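Okar lab visit, notes typed up on the train, August 19, 2023

Got there late, missed the coffee. Inna Nechyporuk runs the control side and walked us straight to the two-arm bench. Mostly software talk, which is what I came for.

Planner is called Flinow. Proposes up to 128 grasps per object, throws out the ones where the hands would hit each other, then hands the rest to the finger controller. Arm loop and finger loop run separately. Chih-ming Tsao wrote the bit that keeps them in step, says it took him since Febuary. Believe him.
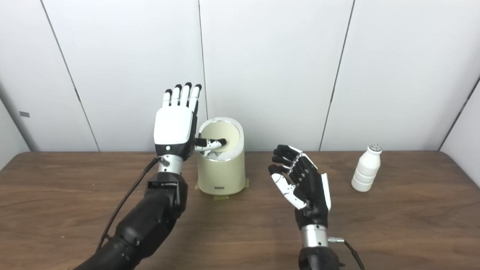
*Two-arm bench at Okar. Left thumb in the mouth of the taped-down container, small white bottle off to the right.*

Asked about perception. Pale objects on a pale background are a pain, depth drops out at the rims. They keep the last 6 good estimates and blend. Crude, Inna's word. Tape goes in the setup file too, so the planner knows wich objects are fixed and won't try lifting them.

Replay tool was the best part. Scrub back through a run, see every grasp it rejected and the reason. Want this for Galli. Assunta Sorrentino is sending the log format.

Still to ask: license terms, and does it run without their arm driver.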